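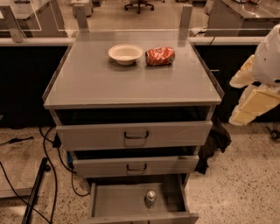

Chrysoula Lazaridis asked under my last post why I don't just buy a new cabinet if the drawers on this one bother me so much.

Fair question. A new metal three-drawer in the size I need is 400 dollars at Bestell. I paid 35 for mine in July, from an office on the second floor of the Owino building that was clearing out. So I'm keeping it and setting it up right. Thread.

1/ Top drawer is for things I reach for every day. Tape, scissors, keys, chargers, the good pens. It slides fine. The front is scuffed on the right side and I'm leaving that alone. I tried touch-up paint on a filing cabinet once and it looked worse than the scratches.

2/ Middle drawer is paper. Manuals, receipts, the lease, warranty cards. I went through the whole pile last weekend and threw out roughly 200 sheets. Half of it was for appliances I don't own anymore.

3/ Bottom drawer is the problem. I pulled everything out of it and so far only the little silver bottle or canister has gone back in, standing up. It's deep enough for tall stuff, so I don't want to fill it with flat stuff again just because flat stuff is what I have.

4/ Plan for the bottom: bottles and cans that have to stay upright. I need a divider or they tip every time the drawer moves. Plavisum sells one that adjusts, but reviews are mixed. Cardboard for now.

5/ Don't open all three all the way with weight in them. A cabinet this size can tip forward. Load the bottom first, heavy things low. I've done it the wrong way and caught it with my knee.

6/ The top has clear acrylic along the back and sides. I like it. Things don't roll off behind. Downside is it shows every fingerprint. Microfiber and plain water – no glass cleaner, the ammonia kind can craze acrylic.

7/ The top is also where everything lands. Bowl, soda can, whatever is in my hand. New rule is that dishes go to the sink and cans go to recycling before bed. The bowl may get to stay if I start using it for loose change.

8/ Same goes for the side. If black clothes hang there they get dusty in a day. I'm putting a hook on the wall on Saturday.

9/ Drawer slides: vacuum first, then wipe, then a little dry silicone spray. Skip cooking oil. It gets gummy.

Will post again when the divider is in.

2 min read

Comments

Marleny Ayala: Cardboard divider lasted me three years. Wrap the edges in packing tape.

kivikfan: what silicone spray, there are like ten kinds

Chrysoula Lazaridis: Ok, for 35 dollars I would keep it too.

dd546: mine tipped when my kid opened all of them, please anchor it to the wall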